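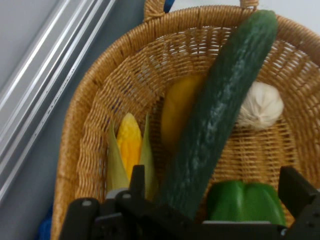
Posted by Hoi-yan Kong in Fitness & Classes
37 replies hidden, showing most helpful

Aerial hoop or silks first, if I can only afford one?

Hello all. I've been doing a beginners' barre class since January and I'm bored stiff, so I want to try something in the air. The studio nearest me (Tranadden, up above the tile shop) runs a five-week hoop course and a five-week silks course, and they clash, same evening, same hour. I'm 41, I can't do a single pull-up and I bruise like a peach. The silks people look amazing but they also look as if they could lift a car. Hoop looks friendlier because at least you get to sit down! Does it matter which I start with? And is it daft to begin before I've got any arm strength at all? I've got a pull-up bar in the hall that I mostly hang coats on.

Elīna Butkienė

Hoop, no question, if you can't pull up yet. I teach a bit of both at Undby and most of my new people get more out of hoop in the first course. You'll be sitting in it in your first lesson, or your second if the mount is being stubborn, and that does wonders for your mood. With silks you can spend three weeks learning to climb and wrap a foot, and the foot wrap hurts in its own special way.

That said, hoop bruises are real. Backs of the knees mostly, and the tops of your thighs. Wear long leggings and something that covers your middle, take your rings off, and don't put body lotion on that day or you'll slide straight out (ask me how I know). It eases off after the first few weeks.

You don't need to get strong beforehand. Do some hanging from your bar though, once you've moved the coats. Ten seconds, shoulders pulled down away from your ears, rest, then again. Stop if it pinches. And ask Tranadden whether they'll lower the hoop for beginners, because a low hoop changes everything in that first month. If they say it's fixed at one height I'd go and look at somewhere else.

Aivar Mets

silks. hoop is just sitting

Benito Arroyo

I'll go the other way from Elīna, a bit. I did silks first at Kütt and I was hopeless, properly hopeless, I didn't get off the floor until week four, but my grip came on so much that hoop felt easy afterwards. I also liked that the fabric is soft, because I'm a wimp about metal. If bruising is what worries you most, you might get on better with it than you think.

What I'd really do is ask for a one-off taster in each. Mine let me pay for a single session before signing up, and yours may well do the same if there's a space. Eat something a couple of hours before, not right before. Upside down on a full stomach is no fun at all.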